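Section 4: Good Practice at the Shared Bench
Pradus Handling Arm, Set-up Guide for Preltside Workrooms
Revised 9/11/18

By now your arm is bolted down and talking to its controller, and you are no doubt itching to see it pick something up. Bear with us a little longer – the habits in this section are easy to learn early and surprisingly hard to pick up later.

1. Agree on one operator. That person keeps the stop button within reach and does nothing else while the arm is powered.

2. Cover the work area with plain matte paper and smooth it flat. Replace it when it wrinkles or tears.

3. Put out only the item you are working with. Cups, phones and spare tools belong on the shelf.

4. Set the speed limit to 30 percent for any new item, and leave it there until the whole path has run cleanly. The most we allow with people in the room is 70 percent.

Note: If the controller shows message 323, the limit was not saved. Enter it again and wait for the green light.

5. Check that cables hang with enough slack for the wrist to turn, and that none of them can snag on what you've set out.

CAUTION: Never reach across the paper while the arm is powered, even if it seems to be resting. A paused arm can start again without any sound at all.

6. Begin with the gripper open and well back from the item, then bring it in slowly. 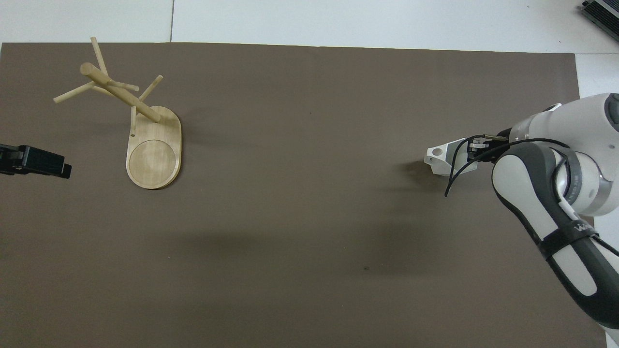 Items with pegs, hooks or handles deserve extra patience, so plan your approach from the side with the most open room, and keep the fingers clear of any part you don't mean to touch. If you have to move the item by hand, press stop first and wait 2 seconds before you step in.

7. When you finish, park the arm, switch off at the wall and sign the Broltel log sheet.

Section 5 covers changing the gripper fingers.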